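**Hilo: Papel kraft para embalar cerámica - ¿alguien más ha dejado el plástico de burbujas?**

**barro_y_torno**

¡Buenas a todos! Llevo desde agosto enviando mis tazas y cuencos solo con papel kraft y estoy encantadísima. Compré un rollo en Cuton (el de gramaje medio, no el finito que se rasga con mirarlo) y de 17 paquetes que he mandado me ha llegado queja de uno, y era un asa que ya venía justita de pegado.

Mi sistema: arrugo el papel bien arrugado, lo abro un poco, envuelvo la pieza con dos vueltas y relleno los huecos de la caja con bolas apretadas. ¿Cómo lo hacéis vosotros? Me interesa sobre todo la gente que manda piezas grandes, porque con fuentes no me atrevo todavía.

**Saldelmar433**

Yo con piezas pequeñas, papel sin dudarlo. Con fuentes NO. Una fuente pesa, va empujando el relleno en cada bache y al tercer día de furgoneta está tocando cartón. Me pasó con un pedido a Chisholm y perdí la pieza y el cliente. Para eso sigo con burbuja, lo siento por el planeta.

**tijeras_locas**

Discrepo, Saldelmar: el problema ahí suele ser la caja simple. Con doble caja y papel entre las dos he mandado fuentes enormes y tan panchas. Y lo que más me ha cambiado la vida son los nidos: en vez de envolver, haces una base de papel con paredes altas y la pieza se asienta dentro. Pongo unas fotos, que hay bolsa, bandeja, caja de cartón y cuenco:
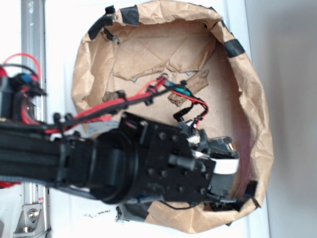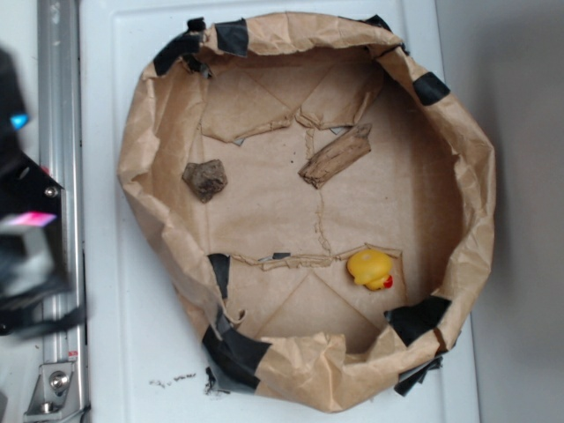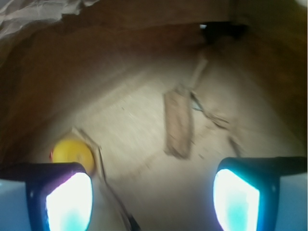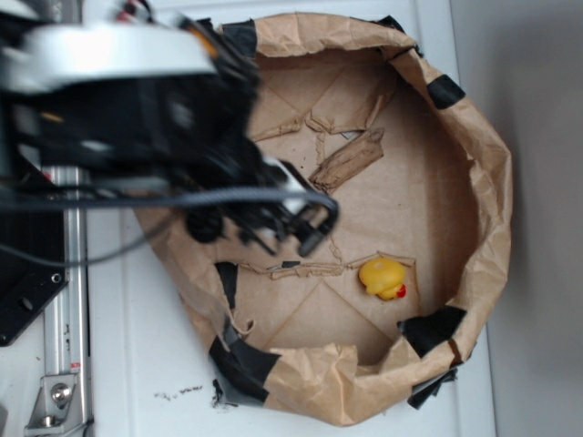 El truco está en arrugar dos veces. La primera rompe la rigidez del papel y la segunda le da ese tacto casi de tela con el que ya se deja modelar como quieras. Luego levantas las paredes y fijas el borde con cinta, como en la bandeja ovalada, que lleva trozos de cinta negra repartidos por todo el canto. Yo uso cinta de papel engomada de Corora, así el cliente lo tira todo junto al contenedor azul. Para cuencos hago el nido redondo, para fuentes alargado, y siempre con un dedo de holgura para meter una capa suelta entre el nido y la pieza. ¡Probadlo, que engancha!

**barro_y_torno**

¡¡Pero qué maravilla lo de los nidos!! Mañana mismo me pongo. ¿Las paredes no se te vienen abajo al meter el peso?

**tijeras_locas**

Si el papel es fino, sí. Yo pongo 3 capas y doblo el borde hacia fuera, queda como un cordón y aguanta mucho mejor. Y que el nido entre justo en la caja - si baila, da igual lo bonito que te haya salido.

**Saldelmar433**

Bonito es, no digo que no. Pero ¿cuánto tardas en cada uno? Yo preparo los pedidos el sábado por la tarde y si le echo diez minutos a cada pieza, no ceno.

**tijeras_locas**

Los primeros, un buen rato. Ahora, con el papel ya arrugado en una bolsa grande, los saco mientras oigo la radio. Y se pueden apilar unos dentro de otros, así que los hago por tandas.

**esmalte_azul**

Me meto con una duda: ¿y la humedad? Vivo en la costa y el kraft que guardo en el taller se me pone blandurrio en otoño.

**barro_y_torno**

A mí me pasaba. Ahora lo tengo en un cajón Trokska con tapa y perfecto, aunque yo vivo en el interior, igual no te sirve de mucho.

**Saldelmar433**

En la costa, otro punto para la burbuja, jeje. Venga, hago el experimento: 2 fuentes de segunda, una con nido y otra con lo mío, las dos a casa de mi hermana. Si gana el nido, me como el rollo de burbuja.

**tijeras_locas**

¡Hecho! Pero con doble caja las dos, ¿eh? Y pon aquí cómo llegan.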